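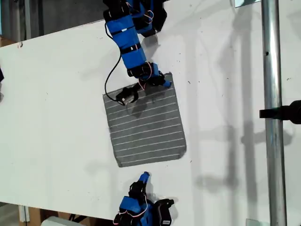 What does Sultora do?
We write the software that sits between a robot arm and the job you want it to do. Perception, planning, control, plus the tooling you need to find out why it went wrong at 2 in the morning.

About us

Sultora is a small company. Software only – we don't build arms, we don't sell arms, we'll run on the ones you already have if they have a halfway decent driver. Started by Ayman Awwad in a rented room on Clarkdale Road with one desk and a very loud fan. Bigger room now. Same fan.

Most of our work is on two-arm setups and soft stuff. Cloth mainly. Cables when a customer asks nicely. Rigid parts are well covered by other people and we're happy to leave them to it.

Why cloth

It moves when you touch it. A box has six numbers for where it is and you're done. A piece of fabric has a corner folded under, a curled hem, a shadow from the gripper lying right across the bit you need to see. Planners written for boxes fall over on this stuff. Ours fall over less, and when they do you get a log that makes sense.

What we make

Bostongate – the planner. Takes two arms, one shared table, and works out who goes where and when so they don't hit each other. Replans in 20 milliseconds on the desktop machine we test with. Collision margins are set per link, so you can be generous at the elbow and tight at the fingertips. Cable slack is in the model too, took us a whole January to get that right.

Sabbagh – perception. Finds edges, corners and folds from overhead and wrist views and gives each one a confidence score. If it isn't sure where a corner is it says so, and the planner can go and take another look before it commits. Patterned fabric used to be our worst case. Stripes look a lot like edges to a simple edge finder. Release 3 fixed most of that, checks are still on the list.

The control layer doesn't have a name, we tried a few and they were all bad. It does impedance control, time sync between the arms, and a soft stop that lets go of the fabric instead of yanking it.

Tooling – replay viewer, calibration scripts, a diff tool for comparing two runs side by side. Customers tell us they use the replay viewer more than anything else we ship. Fine by us.

How we work

Everything gets run on real arms before it goes out. Simulation is good for catching dumb mistakes and we use it every day, but simulated cloth is still too polite. So there is a white table, there are arms over it, and every merge to main has to get through 352 test cases before anyone can tag a release. Takes most of a night.

Failed runs are kept. All of them, with the logs and the config that went with them. The regression set came out of that pile, 911 recordings at last tally, and new hires spend there first week going through it. Dull but you learn the system faster than from any docs we've written.

Small releases, often. Changelogs in plain words. If we break an interface you get a migration script and an email from a person.

Who we work with

Laundries, garment makers, a couple of university labs, one company that packs hospital linen. Some want the whole stack. Some only want the calibration scripts, thats ok too, they're a seperate license.

We don't do consumer products and we don't take on jobs where we can't get on the machine ourselves at least once.

Working here

Always looking for people who like controls and can read somebody else's C++ without sulking. Motion planning background useful, textiles background very useful and rare. No whiteboard tests. You come in, we give you a bug from the real tracker, you have a go at it with one of us sitting next to you.

Visits

The lab on Clarkdale Road is open to customers and students by appointment. Next open afternoon is 14th April, use the contact form and put "visit" in the subject. Street parking only. Buzzer says Sultora, push hard.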